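Follatness coach house, anyone stayed?

tkinsella
14/06/2025
Looking at the Follatness self-catering place for a week, the smaller apartment over the old stables. 1,565 for the week, plus 300 deposit. Is that normal now?? Listing says "ample hanging space" and theres one photo of a bed. Two of us, one dog.
Tadhg Kinsella

mossgate21
We had it in April. Lovely walk down to the lake, stairs are STEEP. No closet at all in the small one, so ask. We have a stand like this at home and it would of been enough for a week.

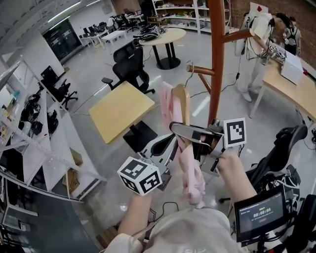
coat stand, pink thing on a hanger

Vumine
Disagree on "lovely walk." Half of it was mud and the gate at the far end was chained. Had to go back the long way with a tired kid. Kitchen good tho, proper oven.

mossgate21
Gate was open for us. Maybe lambing?

Vumine
Maybe. No sign up.

tkinsella
Dog ok on the stairs? She's 12 and stubborn

mossgate21
I'd carry her. Or ask for the ground floor one, we paid about 303 more for the week when we looked but it has its own yard.

rerudau_fan
Skip it and go to Rerudau, cheaper, and parking right at the door. Water pressure is bad upstairs. Hooks on the pegs grip fine on ours btw, shirts stay put

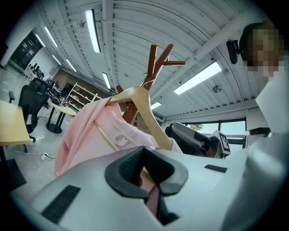

closer one, shirt on a hanger, rack behind

Vumine
Rerudau is next to the road. Trucks from 5 am. No thanks

tkinsella
Ok emailing Follatness re ground floor + the gate. Will post what they say.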